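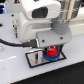

*A bit of red on a blue gear.*

**The 24 is coming back!**

24 Dec 2018

Well, I got my Christmas present early. The Walby to Gunville bus, the good old 24, starts running again in January, and this time it's going all the way out to Justhorpe. I've been grumbling about that bus in this column for so long that my own sister has asked me to please write about something else, so I'm very happy to be writing about it one more time.

For anyone who moved here after it stopped: the 24 used to leave from outside the post office in Walby, go the long way past the feed store and the middle school, and drop you in Gunville right by the hardware store. If you had an appointment at the clinic you could get there, get seen, buy a bag of birdseed and be home for lunch. Then the old operator gave up the route and we've all been begging rides ever since (thank you, neighbors, you know who you are, and I still owe one of you a pie).

The new service will be run by Whitlock, the same outfit that does the school buses out past the quarry. I called their office on Friday expecting a recording and got Reinhold Petersen, the operations manager, who was eating his lunch and very nice about it. He told me the buses are ready and the drivers are hired. What they're still waiting on is the new stop signs, which were supposed to be here already and are sitting in a warehouse someplace.

"If the signs don't come we'll run it anyway," he said. "People know where the old stops were."

We sure do! I could walk to mine in my sleep.

So, the nuts and bolts. There will be 4 round trips a day, Monday through Friday, and 2 on Saturdays. Nothing on Sundays, and I asked twice. The fare is two dollars each way and kids in school ride for half that. You can pay the driver in cash, but Whitlock would like you to have the right change. There's also going to be a punch card, sold at the post office counter and at the Gunville library, though when I stopped by the post office this morning they hadn't heard a word about it.

The Justhorpe end is the part that has people talking. There's never been a bus out there, not in my lifetime anyway, and the road is narrow enough past the creek that I wondered how they'd turn the thing around. Mr. Petersen says they'll use the gravel lot next to the grange hall, and that they took an empty bus out for a test run earlier this month. Juniper Thibodeaux lives across from the lot and saw it go by from her kitchen window. She thought it was lost.

"I went out in my slippers to give him directions," she told me. She's planning to be on the first real one. Her eye doctor is in Gunville and she's been putting off the appointment since summer.

I should say that not everyone is thrilled. Rafferty Delacroix, who has the repair shop at the Gunville end, is losing the parking spaces in front of his place so the bus can pull in. He wrote to the county about it in the fall and hasn't had an answer that satisfies him. I think he's got a point, that block is a mess on Saturdays already, and I'd like to see them move the stop down to the corner where the old one was. The county says it will look at the stop again in spring.

There's also the money question. The county is paying part of the cost for the first year and then everybody sits down and looks at how many of us climbed aboard. Mr. Petersen says they need 50 riders a day to keep it going the way it is. That sounded like a lot to me until I started naming the people I know who've been stuck at home or paying for cabs, and I ran out of fingers pretty fast. Wiesława Mazurek from the clinic front desk says they get calls every week from people canceling because their ride fell through, and she's already got a copy of the timetable taped up next to the sign-in sheet.

If you want a timetable of your own, they're in the rack by the door at the town office, which is closed now until after the holiday. The print is tiny. I asked for a large print one and was told to check back. One thing to watch: the last bus home on Saturday leaves Gunville a good bit earlier than the weekday one, so don't settle in for a second cup of coffee at the diner without looking at the clock.

The first bus leaves Walby post office at ten past seven in the morning on the first school day after break. I'll be there with my right change and a thermos, and I've promised Juniper I'll save her the seat behind the driver. Merry Christmas, everybody!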